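Quiénes somos

Hola, soy Babita Srivastava y llevo Culleck desde que Culleck era una mesa prestada y dos portátiles que se calentaban demasiado. Me han pedido mil veces un texto corto para esta página y mil veces me ha salido largo, así que este también es largo. Hay café en la cocina.

Enseñamos tareas a robots. Las enseñamos nosotros, con las manos: una persona coge los mandos, mueve el brazo, acerca la pinza a un objeto, lo agarra (o no) y lo deja donde toca. Todo eso se graba y se convierte en una demostración. Cuando juntamos suficientes, nuestros clientes las usan para que su robot aprenda a hacer lo mismo por su cuenta. Yo vengo de dar clases de piano y os prometo que se parece más de lo que pensáis: te sientas al lado, repites el mismo compás veinte veces y un día suena.

Casi todo nuestro trabajo ocurre en simulación. Tenemos una habitación virtual con su encimera, su puerta, su ventana y un montón de trastos de escritorio, y ahí dentro pasamos la semana. Es el entorno que llamamos Grumell, por una broma de los primeros días que ya no le hace gracia ni a quien la inventó. El nombre se quedó y ahora aparece en las facturas.

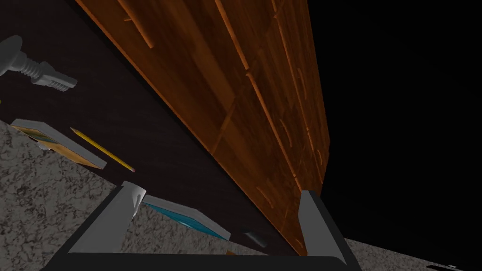 Grumell desde la pinza, abierta sobre la encimera, con el lápiz amarillo y el libro o caja azul verdoso.

Esa vista desde la muñeca es la que más cuesta al principio. La gente que viene a probar suele pedir enseguida la cámara general, la que enseña toda la habitación, y lo entiendo perfectamente, a mí me pasó igual. Desde la muñeca todo está torcido, los objetos llegan por donde no los esperas y, cuando giras el brazo, parece que gira la casa entera. Mi consejo es mirar los dedos y olvidarse un rato de dónde está el suelo. A los pocos días se te coloca solo (más o menos, hay quien sigue ladeando la cabeza y tan feliz).

Cómo trabajamos

Nos gusta explicarlo por pasos porque es lo primero que preguntan los clientes, y también las madres de la plantilla.

1. Escribimos la tarea en una frase

Una sola. «Deja el lápiz junto al libro», por ejemplo. Si necesitamos dos frases, son dos tareas. Discutimos bastante en este punto y casi siempre por una preposición: «junto a» y «al lado de» nos dieron para una tarde entera con un cliente muy paciente.

2. Desordenamos la habitación

Cambiamos los objetos de sitio, los giramos, quitamos unos y metemos otros. Si el libro está siempre en el mismo rincón, el robot aprende el rincón y del libro ni se entera. Hay tazas, cajitas, libros, lápices. También movemos el punto de partida del brazo, y eso a veces deja vistas de lo más raras, con la mesa arriba y la pared llenándolo casi todo.

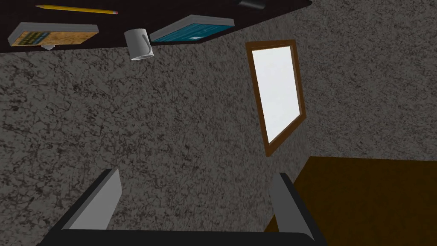

3. Hacemos la demostración

Una persona, un par de mandos y silencio. Cada brazo va con una mano, y coordinar las dos es lo que separa una toma torpe de una bonita. Pedimos movimientos tranquilos y seguidos, sin tirones. Si te equivocas y lo corriges bien, guardamos la toma: un robot que solo ha visto aciertos no sabe qué hacer cuando se le escurre la taza. Si te equivocas y te enfadas con el mando, esa la borramos, y te toca descanso.

Trabajamos en tandas cortas. Al principio las hacíamos larguísimas, por orgullo, y luego veíamos las grabaciones de última hora y daban pena: brazos que dudaban, pinzas que se abrían antes de tiempo. Ahora paramos mucho y estiramos las muñecas en el pasillo. Desde fuera debe de parecer una clase de danza rarísima.

4. Lo revisa otra persona

Quien graba no revisa lo suyo. La persona que revisa ve la toma desde todas las cámaras y decide si entra, si se repite o si la vemos juntos. Los miércoles a las diez ponemos en la pantalla grande las dudosas de la semana y ahí opina todo el mundo, también quien lleva la contabilidad, que por cierto tiene un ojo estupendo para las pinzas mal alineadas.

Lo que llevamos hecho

El primer encargo serio nos llegó de Kolář, que quería 200 demostraciones de recoger una encimera. Nos parecieron una barbaridad. Las entregamos en febrero, con ojeras, y nos pidieron más. Después vino Ritov, el proyecto que nos hizo crecer de verdad: 3,000 tomas grabadas, de las que pasaron la revisión 2,015. La diferencia duele, claro que duele, pero prefiero contarla. De las buenas, 1,496 se hicieron con los dos brazos, y son las que más me gusta enseñar cuando alguien viene de visita.
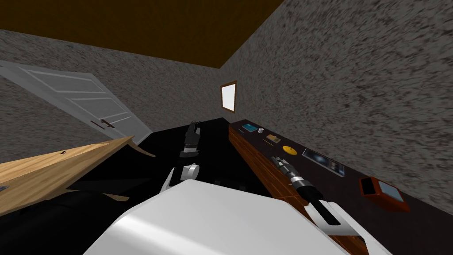 La habitación completa vista desde el robot, con los dos brazos y la encimera a la derecha.

Quiénes grabamos

Somos un equipo pequeño y bastante mezclado. Hay gente que viene de la informática, sí, pero también de la costura, de la hostelería y de una consulta de dentista (¡qué pulso!). Al contratar no pedimos experiencia con robots. Hacemos una prueba de una mañana con los mandos, comemos juntos y hablamos. Las personas que mejor graban suelen ser las que se quedan mirando un rato la mesa antes de mover nada.

Si quieres probar, escríbenos desde la página de contacto y cuéntanos qué haces con las manos, sea tocar el violonchelo o arreglar bicicletas. Y si lo que tienes es un robot y una tarea que se le resiste, mándanos la frase. Una sola, por favor, que ya sabéis lo que pasa con las preposiciones.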